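Okay, so I finally did the big closet clear-out I've been threatening to do for months! I started on 28th January after breakfast, fully believing I'd be finished by lunch (I was not). Most of it got sorted on the bed, a pile at a time, with the radio going and the window open a crack.

The gallery follows the order I worked in, more or less. I have a bad habit of starting in one corner and wandering off to another, so please don't take it as a method!

## Dark clothes first

I own so much black. Every winter I buy one more black thing because I can't find the last one, and of course they all end up at the bottom of the same drawer. I gave the dark pile the whole bed so I could spread things out and see what was what.

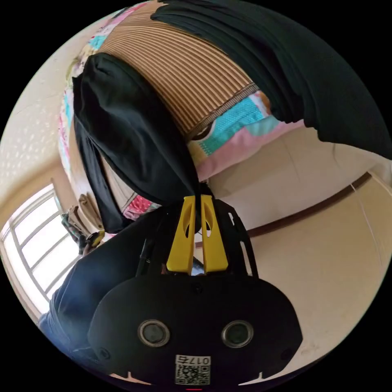
## Black on the bed, one corner gathered up

Still at the puffy, creased stage, this one. I like to get hold of a corner first and work from there, and smooth fabric like this slides around on me if I don't (Siiri Suominen swears by rolling everything, but I've tried it and my rolls come undone by morning).

## Where it all went

Folded things are back in the drawers, darks on the left, everything else on the right. I filled 3 bags for the thrift store and one small one for Siiri, who has first pick of my sweaters and always has. The coats can wait until March, when I'll know which ones I wore and which ones only took up hangers.

If you spot something you lent me years ago, send me a message before Friday and I'll pull it out of the bags for you!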